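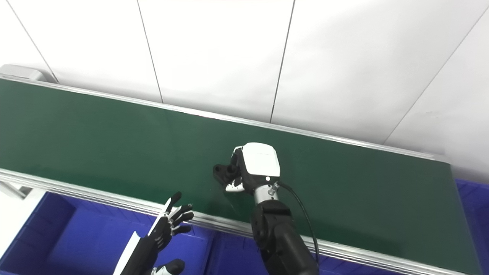 Tiempo de lectura: 5 minutos

Quiénes somos

Peseck es una empresa de ingeniería dedicada a la integración de robots de dos brazos en puestos de clasificación, alimentación de línea y preparación de pedidos. Trabajamos para fabricantes de componentes, centros de devoluciones y operadores logísticos que manejan piezas pequeñas y variadas, y que hasta ahora han resuelto esa variedad con trabajo manual.

La sociedad fue constituida por Ciarán Sheehan y Leanne Rudd, procedentes ambos del mantenimiento de maquinaria de envasado. El primer encargo llegó de Birnent, un distribuidor de recambios que necesitaba vaciar contenedores de piezas mezcladas al término de cada turno. Aquel puesto se diseñó con pinzas de dos dedos y funcionó de manera aceptable con cajas y bolsas, pero no con los conectores y las piezas de forma irregular. De esa limitación nació nuestra línea actual de trabajo con manos articuladas.

Ciarán Sheehan ejerce la dirección general. Leanne Rudd dirige el área técnica y firma personalmente la aceptación de cada puesto antes de su entrega.

Qué ofrecemos

Nuestro producto principal es el puesto Trirkton, una estación completa de manipulación que se suministra montada y ajustada para las referencias del cliente. El puesto reúne un robot con dos brazos y manos de varios dedos, un tramo de cinta transportadora con bastidor de aluminio y los contenedores de plástico en los que se depositan o de los que se toman las piezas. En la configuración que mostramos en esta página, la cinta es verde y los contenedores son azules; ambos elementos pueden sustituirse por los que el cliente ya tenga en uso.

La mano derecha sujeta una pieza negra de pequeño tamaño, con salientes redondeados, a muy poca distancia de la cinta. Es el tipo de objeto para el que se concibió el puesto: compacto, oscuro y con salientes redondeados. Los dedos se cierran alrededor de la pieza y el pulgar se apoya contra ella por debajo, de modo que el agarre no depende de una única superficie de contacto.

El puesto Trirkton puede contratarse en tres modalidades:

Compra. Incluye estudio previo, suministro, instalación, formación del personal y garantía de 2 años sobre los elementos mecánicos.

Alquiler. Pensado para campañas y para plantas que desean evaluar el puesto en producción. El periodo mínimo es de 16 semanas y el mantenimiento está incluido en la cuota.

Servicio de prueba. El cliente nos envía una selección de sus piezas y nuestro equipo las trabaja en las instalaciones de Peseck. Al finalizar se entrega un informe con los resultados por referencia, incluidas aquellas que no recomendamos automatizar.

Cómo trabajamos

Todo proyecto comienza por las piezas. Antes de presentar una oferta solicitamos muestras reales, con sus rebabas, su suciedad y sus diferencias entre lotes. Un catálogo de planos resulta útil para dimensionar los contenedores, pero aporta poca información sobre el comportamiento de un objeto entre los dedos de una mano mecánica.

Recibidas las muestras, el equipo técnico elabora una ficha para cada referencia, en la que constan el modo de agarre, la orientación de entrega y las condiciones en que el robot debe abandonar el intento y pasar a la pieza siguiente. La biblioteca interna de Peseck reúne ya más de 2000 fichas, que se revisan cuando cambia el material o el proveedor de una pieza.

A continuación se reproduce el puesto en nuestro taller. Los brazos, la cinta y los contenedores se colocan a las mismas alturas y distancias que tendrán en la planta de destino. La ejecución continua previa a la entrega dura 48 horas y se realiza con las piezas del cliente, que puede asistir en cualquier momento y recibe el registro completo de incidencias.

La instalación la lleva a cabo nuestro propio personal. La firma Pietrzak, socio de Peseck para los trabajos eléctricos y de seguridad de máquinas, se ocupa del cerramiento, las paradas de emergencia y la documentación asociada.

Nuestro compromiso con el cliente

Peseck no vende puestos para tareas que no ha ensayado. Cuando una referencia no alcanza el nivel acordado en las pruebas, lo comunicamos por escrito y la excluimos del alcance del contrato. El cliente puede solicitar que se vuelva a ensayar más adelante — por ejemplo, tras una actualización de las manos — sin coste adicional durante el periodo de garantía.

Los programas y las fichas elaborados para las piezas de un cliente son propiedad de ese cliente. No se utilizan en otros proyectos sin autorización expresa y se entregan en formato editable junto con el resto de la documentación.

Formación y asistencia

Cada entrega comprende la formación del personal de línea y del equipo de mantenimiento. La primera se centra en el cambio de contenedores, la retirada de piezas caídas y el rearme del puesto tras una parada. La segunda aborda la inspección del cableado de las muñecas, la sustitución de dedos y la comprobación de la tensión de la cinta.

El servicio de asistencia atiende consultas en español e inglés en horario laboral. Los clientes en régimen de alquiler disponen además de un técnico asignado, que visita la planta según el calendario fijado en el contrato.

Visitas

Recibimos visitas de empresas y centros de formación los jueves por la tarde, a partir de las 16 horas, con cita previa. La visita incluye una demostración del puesto Trirkton y una reunión con el área técnica. Se ruega a los interesados que traigan, si les es posible, algunas de las piezas que desean manipular y que indiquen con antelación su peso y dimensiones.

Las solicitudes de visita, de oferta y de servicio de prueba se tramitan a través del formulario de contacto.

Trabajar en Peseck

Incorporamos de forma periódica a titulados en mecatrónica, automatización y mantenimiento industrial. El plazo de candidaturas para el programa de prácticas se abre en noviembre. Las personas seleccionadas se integran en un proyecto en curso bajo la supervisión de un ingeniero del área técnica y participan en los ensayos de agarre desde la primera semana.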